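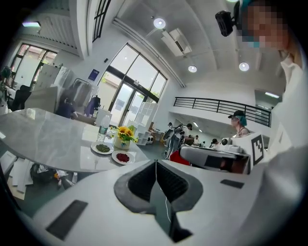 Slide 1. View from one hand-held gripper, with the second one lying on its side and its marker showing.

Two hand-held grippers, one table: what we learned comparing them
Speaker notes by Shayne Ormsby
28 Aug 2021
14 shares | 3 comments

Leave the first slide up while people sit down. Say who I am and thank Leonie Sheehan for the slot.

Start with the question we were given. Skonatent wanted to know which of two gripper bodies to use for recording pick-and-place demonstrations by hand. We called them the Mustico and the Rolleo. Same camera on both, same lens, different fingers and a different handle angle.

Point at the table on the left of the slide. The top is round, and the wide lens bends it a lot. Ask the room to look at the two plates, the green pile and the dark red pile. Both are easy to tell apart even this far out toward the side, and that was the first thing we wanted from the lens. The water bottle is harder. Clear plastic with daylight behind it is a bad case for any camera.

Then the windows. The arched one at the back is bright and the ceiling lights are on as well. We locked exposure after February because auto exposure kept shifting when the gripper turned toward the glass. If someone asks about the locked value, it is in the handout.

Slide 2. Numbers.

We recorded 3000 grasps in total. 1439 were with the Mustico and the rest with the Rolleo. 2571 were usable after review. Say clearly that usable means tracking held for the whole grasp. It does not mean the grasp worked.

Do not read the whole table out. Point to the bottom row and move on.

Slide 3. Handle angle.

The Rolleo handle sits lower and people liked it for the first half hour. After that the wrist gets tired. Vasylyna Kravchuk did the longest sessions and switched back to the Mustico by choice. The Mustico is heavier, but the weight is closer to the palm.

Pause here for the short clip. If it does not play, skip it — the next slide has stills.

Slide 4. Markers and tracking.

Go back to slide 1 for a moment. The square black-and-white marker is on the upright end of the other gripper. With the body on its side the marker can still face the camera, and we did not plan for that. It gave us a cheap check between the two devices at the start of a session.

Most lost tracking came from fast turns. Slow down the turn and most of it goes away. Hamish Trevaskis tried 3 lens settings and the widest one was the best for tracking and the worst for small objects near the side.

Slide 5. Cables.

Short slide. The thin white cable in the recess needs slack. Too tight and it pulls at the connector, too loose and it gets into the view. We now tape it at two points. Carleen Whitcombe has the measurements.

Slide 6. What we picked.

Mustico body, Rolleo fingers, widest lens. The Vasconcelos controller stays as it is until we have tested the new firmware.

Questions. Likely ones are cost, battery life and whether left-handed people can use it. Yes to the last one, with the pads swapped over.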